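**Re: [creencias] La sesión de Gindau y el péndulo**

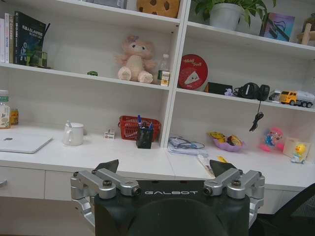
De: Maja Zieliński
Para: lista creencias
Enero de 2024

> Los que estuvimos en Gindau salimos convencidos. El péndulo acertó 17 de 20 preguntas, y quien lo sostenía no conocía a casi ninguno de los presentes. A ver cómo explicáis eso los de siempre.

Me doy por aludida, como una de «los de siempre».

Lo primero que me chirría es el «casi». ¿A cuántos conocía? Si entre ellos estaba la persona que hizo más preguntas, el resultado me dice poco. Lo segundo, las preguntas: ¿las escribió alguien antes de empezar, o se fueron haciendo sobre la marcha? Con respuestas de sí o no y el interesado sentado delante, cualquiera con buen ojo para las caras acierta bastante. No acuso a nadie de hacer trampa, que conste. Uno puede mover la mano sin enterarse, y eso se sabe desde hace mucho.

Tampoco me queda claro quién llevó la cuenta. En el mensaje de noviembre sobre la casa de Nwosu se hablaba de «aciertos parciales», y cuando pregunté qué era un acierto parcial no contestó nadie. Si aquí se han contado igual, los 17 me sobran.

Y luego está el dinero. El curso de Tanden cuesta 149 euros y el péndulo «consagrado» se paga aparte, otros 50. Cada cual gasta en lo que quiere, pero me gustaría que quien recomienda el curso en la lista dijera si cobra algo por ello.

Propongo repetirlo con las preguntas en sobres cerrados y con el del péndulo en otra habitación. Si sale bien, lo escribiré aquí con mi nombre. Hasta entonces sigo donde estaba.

Sobre lo de Goner respondo otro día, que el hilo ya va largo.

Maja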